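我们家的家具图集 第4页 灰色矮柜

首页 / 图集 / 矮柜与抽屉 / 留言
更新于3月9日

先跟常来的朋友问个好。这一页拖了很久，从去年十一月就说要放上来，中间搬了一次屋里的东西，又换了一次灯，草稿写了删、删了写，总觉得话没讲完。其实就是一个矮柜，深灰色的，带三只抽屉，上面当桌子用。可我一讲起家具就收不住，您要是赶时间，直接往下拉去看图就好；要是不赶时间，泡杯茶，慢慢看，我也慢慢讲。

柜子是在Calham的旧货仓买的。那个地方去过的人都知道，门脸很小，进去以后一排接一排，走到最里头还有一道门，门后面才是大件。我本来是去找一把椅子的，椅子没找到，倒在两只衣橱的夹缝里看见了它，露出来半个抽屉面。要了155块，店里的人帮着抬到门口，另外收了19块的送货费，我觉得很公道，当场就付了，回家路上还一直高兴。Chantal Carrier那天陪我去的，她的意见是太暗了，放在哪里都像一块石头。我说石头也好呀，屋里总要有一样沉得住的东西。

买回来的时候它可不是现在这个灰。最早是一种发黄的浅色，漆面起了皮，用指甲一刮就往下掉。我先用粗砂纸走了一遍，再用细的，灰飞得满屋都是，眉毛都白了，Brock Doucette来送梯子，站在门口愣是没敢进来。磨完擦干净，晾了一夜，然后上底漆，再上面漆。面漆用的是Bonsu的炭灰，哑光的，我在铺子里对着色卡站了很久，旁边那一格偏蓝，再旁边那一格偏绿，就这一格老老实实是灰的。抽屉面和台面用的是同一罐，刷了两遍，抽屉面薄一点，台面厚一点。

说到台面，我要多讲几句。大家给家具上漆，常常把台面刷得特别平、特别亮，刚刷完确实好看，像新的一样，可是用起来提心吊胆，放个杯子都要先找垫子。我们家不行，我们家是什么都往上放的：拆了一半的信，刚买回来的东西，装着种子的小袋子，还有每天晚上从口袋里掏出来的那一把零碎。所以我从一开始就没指望它一直平整，磨旧了就磨旧了，有些深深浅浅的痕迹，在灯底下反着一点柔柔的光，我倒觉得比刚刷好那几天耐看多了。Chantal后来也改口了，说石头用久了原来是会变温柔的（她原话比这个长，我记不全了）。

抽屉是我最喜欢的地方。三只，上下叠着，最上面那只最宽。买的时候拉手早就丢光了，只剩几个洞，店里的人说以前的主人是用绳子穿过去拉的，这我信，因为洞边上磨得很圆滑。新拉手是在Gonditz的五金柜台配的，小小的、圆圆的，金属的，一只抽屉只配一颗。原先我想过一只抽屉配一对，左右对称，买都买好了，回家拿胶带贴上去比了比，怎么看怎么像一张瞪着眼睛的脸，赶紧退掉了。

装拉手那天的事也记一笔。上面那只和中间那只都顺顺当当，轮到最下面那只，原来的洞歪了，我又不想再打新的，就顺着旧洞装了上去，所以最下面这颗比上面两颗稍微偏右一点点。不留意看不出来，三颗还是差不多在一条竖线上。Brock说他一眼就看出来了，他是做木工的人，看什么都带着尺子，我让他别告诉别人，他答应得很好，结果当天晚上大家就都知道了。

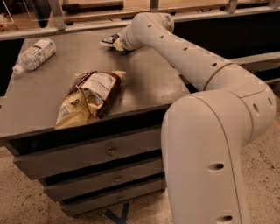

深灰色矮柜，台面和三只抽屉，一只抽屉一颗小拉手，最下面那颗略偏右。

靠后面那一侧挨着另一截台子，台子前头有一道横档，矮柜就推到横档跟前。位置我们试过好几次。最早是横着放在窗子底下，抽屉朝着屋子中间，拉开来正好挡住走道，谁路过谁的膝盖遭殃。后来掉了个头，靠墙放，又嫌取东西要弯腰绕过去。现在这样，台面两边都够得着，人站着做事也顺手，抽屉拉开不碍着谁，就这么定下来了。矮是矮了些，可是矮有矮的好处，孩子们来的时候也能趴在边上帮忙，帮的是不是忙先不论。

下面说说抽屉里都放些什么，上回有位朋友留言专门问这个，我当时答应了要写。

最上面那只，宽，浅，放的是每天要用的：剪刀、胶带、卷尺、几支还写得出来的笔，和好几支写不出来但舍不得扔的笔。我用硬纸板折了几个格子，折得不怎么样，用了大半年居然还撑着。格子里原先贴过小标签，后来标签掉了，也就不贴了，反正手伸进去自己认得路。钥匙也在这一只，备用的那一串在最里头靠左的角落，家里人请记一下，别再打电话问我了。

中间那只放布和纸。桌布叠成长条，竖着插进去，不要平摊着摞，摞起来永远只用得到最上面那一块。纸是包装纸和旧的牛皮纸，拆包裹的时候顺手压平，卷成一卷，用棉线绑住。棉线是Dridetti的，粗细刚好，绑过的纸上不留勒痕，用完了那一团我又去买了一团，颜色不一样，将就着用。

最下面那只最沉，放工具和换下来的零件。旧抽屉的螺丝、退了又没退成的合页、一小罐剩下的炭灰漆，都在里面。那一小罐漆请千万别扔，盖子上写着日期，每年补边角就靠它了。装得太满的时候这只会卡，要先往上抬一抬，再往外拉，抬的时候手托着底，别只拽那颗拉手。拽拉手的后果我已经替大家试过了，掉下来，滚到柜子底下，趴着找了很久。

关于抽屉和抽屉之间的缝，也有人问过是不是没做好。缝是特意留着的。旧家具到了潮的季节会胀，缝留得太窄，一下雨就拉不动，尤其是我们这边，春天一来墙上都能摸出水。Brock给我看过他的办法，夹一张厚卡纸进去，左右能滑动就行，我照着他说的把抽屉边刨掉了一点，从那以后没再卡过（最下面那只除外，那是我塞得太满，怨不得柜子）。缝里看过去黑黑的，配着灰色的面，我还挺喜欢那几道深色的影子，有了它们，抽屉一层一层的才分得清楚。

保养的办法其实很省事。平时拿半干的棉布擦一擦，顺着一个方向，台面和抽屉面都一样擦。有油印子就在水里兑一点点洗碗的，擦过以后再用清水布走一遍。蜡我一年上两次，薄薄一层，抹开以后放着不管，去做别的事，回来再用干布擦。第一次上蜡我抹得太厚，擦了一个下午，胳膊酸了好几天，台面上黏黏的，什么东西放上去都留个印子，后来只好全部擦掉重来。抽屉的滑条我不用蜡，用蜡烛头蹭，红的白的都可以，家里过节剩下的那种，蹭上去再来回推几下，声音马上就变了，沙沙的，很好听。

灯也提一句吧。屋顶上那几盏换过以后，台面比从前亮堂，晚上做活不用再搬台灯了。灰色的东西很看灯，黄一点就显旧，白一点又显得冷，我们换来换去，最后挑了中间的一种。原来的灯泡还好好的，放在走廊里接着用。

有朋友来信想照着做一个，问大概要准备些什么。我把自己那份清单抄在这里，您看着增减：粗细砂纸各一叠，底漆一小罐，面漆一罐，刷子一把宽的一把窄的，旧床单一条铺地（一定要铺，我第一遍没铺，地板上现在还有几个灰点子），拉手几颗，螺丝刀，蜡烛头。油漆和砂纸加起来我花了50块，拉手另算。时间上请宽裕一点，每一遍漆都等干透了再动，我性子急，第二遍下得早，抽屉侧面起了一小片皱，拉开来才看得见，平时合着也就当没有。

还有，磨旧漆的时候戴好口罩，窗子打开。拉手的洞先别急着填，先把拉手买回来比一比，说不定刚好用得上。抽屉拿下来以前在背面用铅笔写个上、中、下，您会觉得三只抽屉怎么可能弄混，我当时也是这么想的，结果中间那只和底下那只我换着装了两回才对上。

摘几条留言，都是上次预告发出去以后收到的，在这里一并回了：

问炭灰色耐不耐脏的朋友：耐印子，不耐灰尘。白灰落上去很显，隔天擦一次就好，我是早上等水开的工夫擦。

问能不能在台面上垫玻璃的朋友：能垫，我没垫。垫了以后摸不到漆面，冬天手放上去也凉，我个人舍不得。您家里要是有小朋友天天画画，垫一块也很好。

问卖不卖的朋友：谢谢您看得上，不卖的。您要是有空去Calham，往旧货仓最里面那道门走，大件都在那后头，多翻翻夹缝。

问Chantal那把椅子后来找到没有的朋友：想找椅子的是我，不是她，不过找到了，在下一页。椅子腿还差一条横撑没装，装好了就放上来。

下一页：一把找了很久的椅子（整理中）
返回图集目录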